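Collecting Demonstrations for a Two-Arm Spring Handling Task

Final project report
Haziq Subramaniam, Yu-na Geum, Kheri Masanja
Project supervisor: Chia-hao Yang
July 4, 2018

1. Summary

We collected 200 demonstrations of a two-arm task in which a metal spring is picked up from a table, passed between grippers, and put down at a marked spot. A person drove both arms for every demonstration. After checking, we kept 166 of them and used those to train a policy by behavior cloning. Most of this report is on the collection, which took most of our time. The training results are short and are in section 6.

2. Background

The lab already had a set of demonstrations made with wooden blocks, recorded by Jae-hoon Choo in December for the Divwood project. Policies trained on that set were good at blocks and bad at almost everything else. Chia-hao suggested we pick one object that behaves differently from a block and see how much data we needed and what went wrong while collecting it.

We chose springs. A spring rolls when you touch it from the side. It changes length when you squeeze or pull it. It is shiny, so the camera sees bright spots that move when the arm moves. Two springs lying close together can also hook into each other, and then lifting one brings the other along.

3. Setup

3.1 Hardware

The two arms face each other across a gray table. Each one has a parallel gripper with two fingers. The stock fingers were hard and flat, and in our first trials the springs shot out from between them when the operator closed too fast. We replaced them with printed lattice pads on black mounts. The pads give a little when they press on something, so the operator does not have to stop at exactly the right opening. We printed them in yellow, which also made them easier to find in the video when we were checking recordings.

Each arm carries a small camera at the wrist. A third camera looks at the table from a fixed stand. All three feeds are recorded. 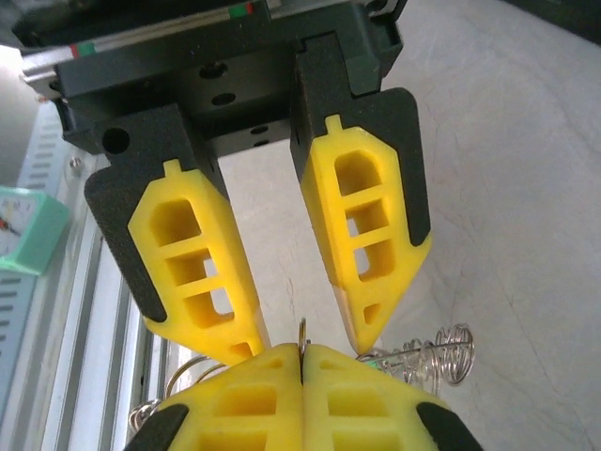 Figure 1. Wrist camera view with both sets of fingers close together and a spring to the right of the lower fingertips.

The wrist cameras turned out to matter more than the fixed one. In the fixed view the fingers often hide the spring at the moment of the grasp. In the wrist view the fingertips are always in about the same place in the image, so the operator learns where to look. The weak point is the handoff, when a second gripper comes in close and fills part of the view.

3.2 Software

Recording was done with Kiani, the logging program used in our lab. It saves joint angles, gripper opening, and the three video streams with a shared clock. The operator controls were written by Haziq on top of an older program called Wekusell. Each arm follows a hand controller, and the trigger on the controller sets the gripper opening.

We had to fix one problem before we could start. The video from the second wrist camera was late compared with the joint data. It was not noticeable while driving, but in playback the fingers closed before the video showed them closing. A policy trained on that would learn to close early. Kheri found it by tapping a fingertip on the table and comparing the joint log with the video. After the fix we repeated the tap test at the start of every session and wrote the result in the session sheet.

4. Collection procedure

4.1 The task

One demonstration goes like this:

Springs are placed on the table by hand.
Both arms start at the home pose with grippers open.
Arm A picks up the target spring and lifts it clear of the table.
Arm A carries it to the middle.
Arm B takes hold of the free end.
Arm A lets go and backs away.
Arm B puts the spring down on the marked spot.
Both arms return home.

The operator pressed a foot pedal to begin and end the recording. We asked operators to begin recording before the arms moved and to wait until both arms were home before ending it. Early on we forgot this a lot, and several recordings ended while arm B was still over the table.

4.2 Start positions

At first we just put the springs down wherever we felt like. When Yu-na plotted the start positions from the first sessions, nearly all of them were near the center and pointed the same way, along the long side of the table. None of us had done this on purpose. From then on we used a printed sheet with a position and an angle for each demonstration. The second person at the table read the next line and placed the spring.

We also varied whether there was a second spring nearby. In some demonstrations it was well away from the target, in some it was close, and in some it was touching.

4.3 Operators

The three of us took turns. One person drove, one placed springs and kept the session sheet, and the third was usually working on something else. We limited a turn at the controls to 2 hours after noticing that recordings from the end of long turns were slower and had more regrasps.

We have different driving styles. Haziq moves one arm at a time and stops before each grasp. Yu-na moves both arms together. Kheri comes in low and slides the fingers along the table. We did not try to make these the same, apart from one rule described in section 5.

5. Checking the demonstrations

Every recording was watched by someone other than the person who drove it. The checker marked it keep, discard, or discuss. Discuss recordings were watched by all three of us.

Out of 200 recordings we discarded 34. The main reasons were:

Recording started late or ended early.
The spring was dropped and rolled out of reach.
The second spring was lifted along with the target.
A hand was in view during the motion.
Video frames missing from one camera.

Drops were hard to decide on. If the spring was dropped and the operator picked it up again without help, we kept the recording. Our reasoning was that the policy will drop things too and should see how to recover. If a person reached in and moved the spring, we discarded it.

The one rule we added on driving style was for the handoff. Some of us passed the spring with the fingers of arm B above the fingers of arm A and some did it from the side. When we trained on a mix, the policy tended to go to a point between the two and bump the other gripper. We agreed to always come in from above. We kept the earlier side handoffs in storage but they are counted in the 34.

6. Training and results

We trained one policy on the 166 kept demonstrations. The inputs were the two wrist camera images and the joint angles. We left out the fixed camera in the final version, as it made no clear difference in our tests and training was slower with it.

We tested the policy on start positions that were not on the collection sheet. It completed the full task in 68 percent of trials with a single spring on the table. We did not run enough trials with two springs to give a number we trust. From what we saw, it did well when the second spring was far off and poorly when the two were touching. In the touching case it usually picked up whichever spring was nearer to the gripper.

Most failures with one spring were at the handoff. Arm B closed a little short of the spring, then arm A opened and the spring fell. The pick itself was reliable, including at angles where we had few demonstrations.

7. Problems and what we would change

Pad wear. The lattice pads bend slightly out of shape after a lot of use, and one cracked near the tip. We changed pads partway through, and the new ones sat a little differently in the mounts. We did not record which demonstrations were made with which pads. We should have.

Lighting. We collected in a room with windows. The reflections on the springs are not the same in morning and afternoon recordings. This may have helped, as the policy saw more kinds of light, but we did not test it.

Session sheets. They were on paper. Typing them in at the end took two days and some entries were hard to read. A form on the laptop would have been better.

Spring choice. All springs came from the same hardware assortment. We do not know if the policy would work with a much stiffer or smaller one.

Checking. We checked in batches, sometimes a week after recording. The missing frames problem went on for several sessions before anyone saw it. Checking the same day would have caught it.

8. Files

The kept demonstrations, the discarded ones, the typed session sheets, and the start position sheets are on the lab server in the Flirnosix folder. The discarded recordings have a text file next to each one giving the reason. The print files for the lattice pads and mounts are in the same folder. Anyone replacing the pads should redo the gripper zero before recording, using the steps in the readme.

9. Work split

Haziq wrote the operator controls and the training code. Yu-na made the start position sheets and did the plots. Kheri designed the pads, fixed the camera timing, and ran the tests. All three drove the arms and checked recordings. Thanks to Jae-hoon for showing us the Divwood recordings and how his were labeled.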